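Keeping the Gripper Honest: Looking After the Cell at Nisbet
Speaker notes, Saturday, October 12, 2019. Second slot after coffee.

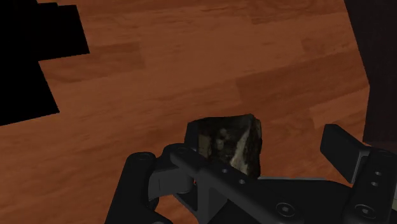 SLIDE 2: What I look after

Leave the slide up while people find their seats.

The cell is called Clotov. It was named by a vote and I voted for something else. One arm, one parallel gripper, one job: pick up a lump of rock, hold it, put it down where it was told. We keep two copies. The real one stands in the sorting shed at Nisbet. The other is the simulated one, with a plank floor, and it gets its own maintenance sheet, which people find funny until they have to fill it in.

Point at the rock on the opening slide. Dark lump, pale streak down the right face. Ask the room which finger is doing the work. Give them a few seconds. The right pad is standing well clear of the rock with floor showing through the gap. The rock is sitting between the left finger and the middle of the mechanism. Anyone who said "both fingers" can come and work for us, they'll fit in.

SLIDE 3: Why a grip like that goes on the fault list

A parallel gripper has a very simple contract. Two pads, one object, object between pads. If the object is resting against the linkage, then the force reading belongs to something other than the pads, and everything downstream of that reading is a rumour.

On the real cell the linkage is also where the grease lives. Rock dust and grease make a very good grinding paste. We used to make it by accident and then pay Laderier for new pivots.

(Pause here. The Laderier people are usually in the third row and are good sports.)

SLIDE 4: Setting up, in the order we do it

Read these out slowly, people write them down.

Power off and lock off. Yes, for a five-minute job as well.

Wipe both pads with a dry cloth. No solvent on the pads. Solvent is for the body, and only if you must.

Open the gripper fully by hand and look at the gap from the front. Then close it fully and look again. If one finger arrives before the other, stop and go to slide 6.

Check the screws in the base plate. Ours get a paint line across the head and on to the plate. If the line is broken, the screw has moved. If there's no line, someone has had it out and not told you, and you may now spend the morning finding out why.

Bring up the simulated cell and check the pad positions against what you have just seen. Do this before the first pick. Doing it after the first pick is called an incident report.

SLIDE 5: The zero

This is the bit I came to talk about, so if we are running late, cut slide 7 and keep this.

The gripper has a closed position that we call zero. The controller (a Utedier, the older grey one) remembers zero when the power goes. It also remembers the wrong zero when the power goes, with exactly the same confidence. In January we had a week of picks that were all a shade to one side. Nothing dropped. No alarms. The log looked lovely.

The offset on the real cell was 2 mm. A rock doesn't care about that much. The pads do, because one of them starts meeting every rock early and takes the knock for both. We swapped that pad at roughly 1,000 cycles. The normal life is 4,000.

So now zero is checked against a steel block and never against a rock. The block lives on a hook by the shed door. It has a label saying DO NOT BORROW, and it has been borrowed.

SLIDE 6: When one finger is late

Three usual causes, most likely first on our cell. Other cells will sulk in their own order.

Grit in the pivot. Take the cap off, blow it out away from your face, one small dab of grease, cap back on. If you can see the grease from across the shed, that was too much.

A bent link. Lay it on something flat. If it rocks, bin it. We tried straightening one. It was straight for a day.

A worn thread at the arm end. You tighten it, it feels fine, it isn't. Change the screw and the part it goes into. Changing the screw alone buys you a fortnight and a second call-out.

Put the same fault into the simulated cell once you have found it. It takes an hour and is dull. It also means the next person can look at a lopsided grip and recognise it without taking anything apart.

SLIDE 7: The maintenance sheet (cut if short of time)

The first version had 28 lines and was filled in perfectly, every day, in one pen stroke. The present one fits on half a page. Pads, pivots, screws, zero, cable, and a box marked "anything odd".

The box is the useful part. Best entries so far, read out if the room is awake:

"Squeak on closing, only Tuesdays." (It was the compressor next door.)
"Left side feels thoughtful." (Grit. Slide 6.)
"Fine." (It was not fine.)

SLIDE 8: What I'd do differently

Buy spare pads in pairs and fit them in pairs. We fitted singles for a year to save money and the new pad always carried the old one.

Put the cable clip on the inside of the arm. We still haven't, there's always a job on.

Keep stills of odd grips next to the written faults. "Object against linkage, right pad clear" takes a while to picture when you're reading it in a cold shed with gloves on. Go back to the opening slide at this point and leave it there for questions.

QUESTIONS I usually get

Would softer pads help? With grip, yes. With wear, no. We tried, and swept up a lot of rubber.

Could the controller spot a lopsided grip by itself? It could spot a force that looks wrong. Ours looked right for a week, see slide 5.

Do you maintain the simulated one as often? Less often. Any time the real gripper has a part changed, the sheet for the other gets done the same day.

Can I see the block? It's in my bag. Please hand it back before lunch.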